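Call for participants: single-serve coffee study, Paltari Sensory and Water Quality Program

Closing date: May 16, 2023
Reference: 771

Paltari is recruiting adult coffee drinkers for a paid study of how mains water hardness affects the flavour of coffee brewed in single-serve machines. Sessions are held at our Cletstead site. A second round is planned for January for participants who complete the first.

Background

Most published work on water and coffee uses filter or espresso equipment run by trained staff. Single-serve machines are more common in homes and small offices, and are usually filled straight from the tap. The study compares four water samples of differing hardness, prepared on site from one base supply. Coffee, dose and cup volume are held constant. Results will be used to revise the advice Paltari gives to water utilities and appliance retailers.

What is involved

Each participant attends three sessions of 90 minutes, at least two days apart. In each session you will taste eight small samples and score them for sourness, bitterness, body and aftertaste on a paper form. Water and plain crackers are provided between samples. Samples are served in coded cups, and neither you nor the server will know which water was used.

You will also complete a short questionnaire on the coffee you drink at home, the type of machine you use and how often you descale it.
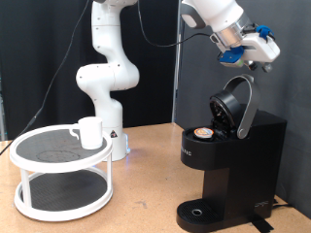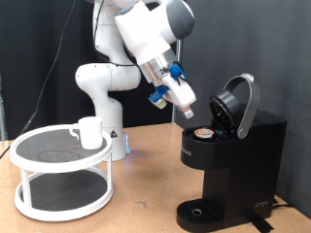 Single-serve coffee maker and two-tier stand, Cletstead.

Who can apply

You must:
– be aged 18 to 70
– drink at least one cup of black coffee, or coffee with a small amount of milk, on most days
– be a non-smoker, or have stopped smoking at least 12 months ago
– be able to read and complete a form in English

You cannot take part if you are pregnant, have been advised to limit caffeine, or have a current condition that affects taste or smell. Employees of coffee roasters and appliance manufacturers are also excluded.

Do not eat, drink coffee or use mouthwash in the hour before a session. Please do not wear perfume or aftershave.

Payment

Participants receive $132 for completing all three sessions. Those who return in January and finish the second round receive a further $179. Payment is by bank transfer within 14 days of the final session. Travel costs are not reimbursed. Parking is available off Egan Street, and the Faston bus stops at the front gate.

Privacy

Score sheets are stored under a participant number. Names and contact details are kept separately and destroyed when the study closes. You may withdraw at any time without giving a reason.

How to apply

Complete the screening form at the Cletstead front desk or ask for a copy by mail: Paltari, PO Box 2890, Cletstead. Quote the reference number on all correspondence. Applicants who meet the criteria will be contacted by telephone to arrange session times.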